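Loubna Ghoneim had finished two novels before she wrote one with a demon in it, and she says she put it off for as long as she could. "I grew up with people who believed in them," she says. "You don't use that lightly if your aunt is going to read the book."

The book is Foscombe, set in 1249 in a small priory on a salt marsh. A brother named Simon starts hearing a voice in the grain store. It knows what the other brothers have confessed, and it offers to tell him. The prior thinks he is ill. The bishop's man thinks he is lying, and by the time anyone considers a third possibility, two of the brothers have stopped speaking to each other for good.

Ghoneim wrote most of it between five and seven in the morning, before her job in a school office. The first draft came to 198 pages and had no demon in it. It was a book about a theft. "It was all right," she says. "A cup goes missing, somebody took it, we find out who. I got to the end and didn't care who took the cup."

She showed it to Carol Wainwright, who edits for Sestness, a small press that publishes religious and supernatural fiction. Wainwright sent back a page of notes. The one Ghoneim remembers asked what Simon was afraid of.

"I'd written this man for a year and I couldn't answer," she says. "He prayed because it was the time for praying. So I gave him something to pray about."

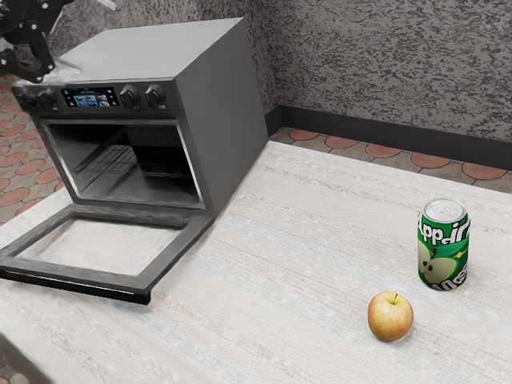
A grey wall oven on a pale countertop, its small display lit.

The second version took longer. It has 51 short chapters, most of them named after the hours of the monastic day, and the voice does not speak until the ninth. Ghoneim wanted readers to know the routine first: who rings the bell, who sleeps through it, what the bread is like in Lent. She read a good deal about priory accounts, which she found more useful than books on demonology.

"The demonology all sounds the same after a bit," she says. "Names and ranks. The accounts tell you they bought too many eels."

She did try giving the demon a name. It had one for several months, and she will not say what it was. In the finished book the brothers call it the visitor, and Simon does not call it anything. It never appears. It has no smell and makes nothing move. All it does is talk, and nearly everything it says is true — a decision she went back and forth on.

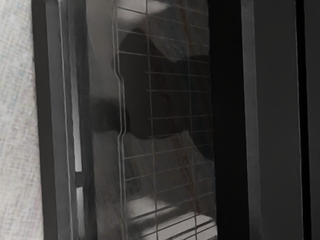
She had been told more than once that evil in this kind of story ought to lie, and early readers were split over it. Danai Spanos, who belongs to the same writing group, argued that a truthful demon would confuse people who came to the book from church. Kári Eyvindsson, another member, thought it was the only frightening thing in the draft. Ghoneim kept it.

"Gossip is mostly true," she says. "That's why it does damage. If the visitor told Simon lies he could catch it out, and then he'd be safe by chapter twelve."

Some readers have asked whether she believes in it herself. She attends a service most Sundays and gives a short answer, that she believes in Simon's side of it. She is less willing to discuss the ending, which has divided people. The last exchange between Simon and the prior takes up a single page, and what Simon asks for in it is quite small. Wainwright wanted it longer. They settled on one extra line.

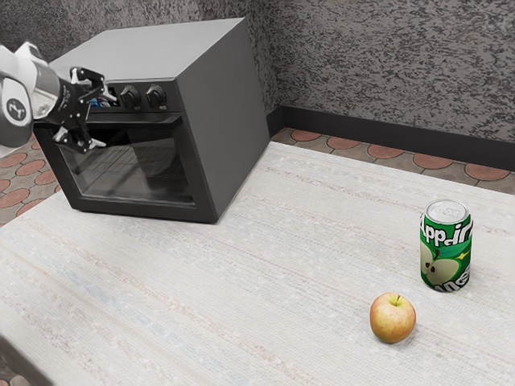
Robot gripper by the control strip of a dark grey countertop oven.

Sestness printed 200 copies to begin with and has since gone back for more. The cover, by Areti Christodoulou, shows the marsh with the tide out. Ghoneim had asked for no monks and no candles.

She is working on another book now, under the title Postby, which is the name of the village where it takes place. It is set much later and concerns a woman who is asked to sit with the dying because they seem to go more easily when she is in the room. There is an angel in it, or there may be. Ghoneim says she finds the angel much harder than the demon was.

"Everyone wants it to be kind," she says. "I've got it standing in a doorway at the moment and I don't know what it's come for. I write around it in the mornings."

She hopes to have a draft by September. Her aunt has read Foscombe twice and thinks the prior should have listened sooner.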